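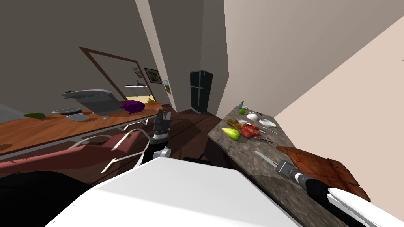
Kitchen sim, tilted view, both arms.

Search notebook Search this site Enter keywords

April 19, 2024
Posted by: bench 2

Key fob relay work, cont. Picking up from where the Stostport batch left off.

Goal still the same. Figure out which fobs in the batch keep talking when they're sitting still, and whether the pouches stop them. Stostport wants a one page handout for car owners out of this, so keep notes plain.

Setup: bench receiver on the left shelf, antenna on the broom handle (still taped, still ugly). Fobs laid flat on the foam pad one at a time, battery fresh out of the pack each time. Let each one sit before logging. Forgot to do that in January and had to throw out the whole first sheet.

Log file is up to 1,867 lines. Most of it is junk from the door opener across the lot. Need to filter that before anybody else opens it — do not send it raw to Stostport.

Fobs

27 in the box. All bagged and numbered now. Two have no motion sensor as far as I can tell, they answer the receiver no matter how long you leave them alone. Those are the ones a relay thief would love. Marked with red tape, put back in the box separately.

The rest go quiet if left alone. Time to sleep is all over the place though. Some drop off fast, others hang on long enough that I went for coffee and came back and they were still answering. Bumping the bench wakes them. So does the truck traffic, I think, not proven. Put the foam under the pad as well as on top, seemed better. Redo with the pad on the floor.

Note for handout: a fob with a sleep mode is no help if it's in your pocket while you walk around the house. Same for a fob hung on a hook by a door that slams. Say that early, people stop reading.

Pouches

Vitine pouch: blocked everything when new and closed right. Fold has to go over twice. Fold it once and it leaks. Also leaks with the fob shoved up against the seam.

Bimska pouch: fine out of the bag, then I did the open/close wear test and it started letting signal out at the bottom corner. Lining is cracked there, can feel it with a fingernail. Cut it open tomorow and take a look.

Cookie tin: worked with the lid pressed down all the way. Lid on crooked, no good. Same tin with a dent in the rim, no good either.

Drawer, wood, closed: does nothing. Expected.

Microwave: people keep asking. Not testing it, not recommending it. Someone will forget and turn it on.

Wheel lock

The Phí bar came in. Steel seems ok, the lock cylinder has more play than I'd like. Fits the small wheel and the mid size, will not seat on the truck wheel with the leather cover on. Tried it with the cover off and it goes. Did not try to force it yet, want a second pair of hands for that and the face shield is missing again. Whoever has the face shield please put it back on the hook.

Keys for the Phí are stamped with the code right on the bow. Bad idea, anybody with a phone could grab it at a gas station. Put that in the writeup.

Problems

Receiver drifts when the space heater kicks on. Moved heater to other outlet, still drifts but less. Runs from before lunch are suspect, flagged them in the log with an X.

Label printer out of tape. Using masking tape and a marker, check the numbers twice, 6 and 9 look alike upside down. Underline them.

To do

— filter log, save the clean copy under a new name
— rerun the red tape fobs with the pad on the floor
— wear test on a second Vitine, same number of folds as the Bimska or it isnt a fair comparison
— ask Stostport if they want the wheel bar in the handout or seperate
— order label tape, coin batteries
— draft first paragraph: lock it, take the fob with you, don't leave the spare in the glove box

Left the receiver on overnight with an empty pad to get a baseline. Don't switch it off.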